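Search stories, authors, places
Go

Saturday
By the Skuvutville desk, fiction page

The Tray

My sister bought the tray from a man in Skuvutville who said it would outlast the house. I asked which house. He said any house, and wrapped it in newspaper.

I didn't believe him. I had lived in four houses by then and I knew what outlasted them, and it was mainly the mortgage. But she paid him, and carried the tray to the car on her lap like a cat going to the vet, and all the way home she told me about the layers. The layers were the point, apparently. You could see them along the side, light and dark and light again, and the man had told her each one ran the opposite way from the one beneath it, so the thing could never warp.

"Everything warps," I said.

"Not this."

"What did you pay?"

She looked out the window at the feed store. I learned the price in June, from a bank statement left on the stairs. She had written a check for 505 dollars to a business called Gravex, and on the memo line she had put "table etc."

So there was a table too. It came on a truck the week after, pale as a peeled stick, and two men walked it into the kitchen and took away the one our mother had rolled pie crust on. I had expected to be asked about that. My sister stood in the doorway with her arms folded and said the old one had a wobble, and I said of course it had a wobble, it had always had a wobble, that was how you knew which end to sit at.

The new one didn't wobble. I tested it every morning for a while with the heel of my hand. I put a marble on it once. The marble stayed where I put it and I took it back to my room, feeling cheated.

The tray lived in the middle. It wasn't for anything. I tried to get her to say what it was for and she said keys, and then mail, and then fruit, and whenever I put keys or mail or fruit on it she moved them to the counter and wiped the place with her sleeve. She said the white showed everything. I said then why buy white, and she said because the white showed everything, as if I had finally caught up.
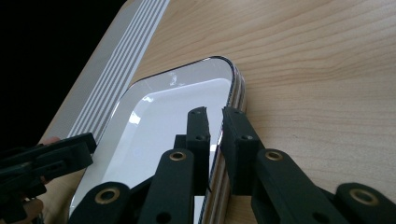
The tray on the table.

I should explain about the noise, because she will tell you there was a noise and I will tell you there wasn't.

She said that at night, somewhere past two, the tray ticked. She had come down for water and heard it. A small tick, she said, like a fingernail on a cup, and then a long wait, and then another one. She had stood there in her socks until her feet went numb and counted 22 of them.

I said it was the refrigerator. She said the refrigerator was on the other side of the room. I said sound travels, that was the one thing everybody agreed on about sound. She asked me to come down and listen for myself, and I said I would, and for three nights I slept straight through and told her at breakfast that I had heard nothing, which was true as far as it went.

On the fourth night she came and got me. She didn't knock. She stood over the bed and said "Now," and I went down after her with a blanket on my shoulders and we sat on either side of that pale table in the dark.

You can talk yourself into anything at that hour. I have known people who saw their dead uncle in a coat rack. I kept my eyes on the window over the sink and went through the possible causes. The pipes. The wood drying out, if it was still drying. A beetle, even, since a beetle can live in a board for years before it decides to leave. I was pleased with the beetle. I was working out how to present it when my sister reached across and laid her palm on the floor of the tray.

"It's the layers," she whispered. "They're pulling."

"He said they couldn't pull. He said that was what the money was for."

"He said they couldn't warp. Pulling's how they don't."

I had no answer to that. I thought about it and it seemed like nonsense, and then it seemed like something a person could print on a card and sell. Every sheet in there wanting to curl its own way, and the next one glued across it holding it down, and the whole business sitting flat and shiny in our kitchen with no opinion showing. Our mother and her sister had shared a house in Dai like that for thirty years. They never raised their voices. I remember the dishes being put away very gently.

"You think that's what it is?" I said.

"I don't know. You're the one who doesn't believe in it."

We stayed until the window turned gray. I didn't hear a tick. I want that on the record, because she tells the story at Thanksgiving now and in her version I grab her arm. I never grabbed anybody's arm. I did move my chair, one time, and a chair makes a noise when you move it.

In the fall she took a job in Pronov, 533 miles off, and packed her half of the house into the back of a rented van. I stood in the kitchen waiting for her to come for the tray. I had cleared my throat for it. I was going to say that I had never cared for it, that it was a foolish amount of money for a thing you weren't allowed to put a banana on, and that she should wrap it in towels and not newspaper, since the ink would come off on the white.

She came in and got her coat off the hook. She ran her thumb along the edge, down one side, over the stripes.

"It stays with the table," she said.

"Since when?"

"They're a set. It says so on the receipt."

I asked to see the receipt. She said it was in a box, at the bottom, under the skillets, and she kissed me on the side of the head and went out to the van. I have never seen that receipt. I have looked up the man in Skuvutville and the number rings and rings.

I keep my mail on the counter. There's a bowl for the keys. Some nights I come down for water, a little past two, and I run the faucet the whole time I'm in there.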